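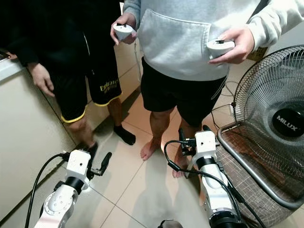
Every month another drinks company discovers that water is not enough for us. The last one I noticed is Zoneo, a can of sparkling water with magnesium, sold as a drink for "deep calm." I do not say it is poison. I only ask who it is made for. A person who stands at home in black shorts and black socks, one foot flat on the tile, does not need to be calmed by a can. But this is exactly the person whom the advertisement wants to reach, in the evening, near the refrigerator.

Home
Opinion
Business
Food & Drink
Contact

The can in my shop costs three times more than plain mineral water. It contains 15 milligrams of magnesium, and a handful of pumpkin seeds gives you much more. The label does not say this, of course. It says "supports balance," and these are words which no inspector can measure.

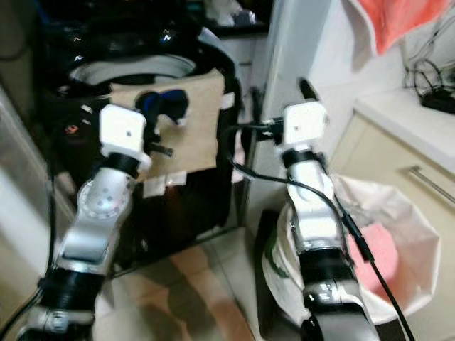 I would accept such drinks more easily if the front of the can had the same honesty as the back. Let them print the dose in big numbers, next to the price. Some buyers will still take it for the taste, and the taste is good, I admit. My neighbor Edin Milošević buys a whole box in August and I drink from it too.

Velimir Omerović

Comments (3)

grikport_reader: Agree about the label. I never saw the dose until now.

Andent: You forgot the sugar in the lemon one.

E.M.: You owe me four cans.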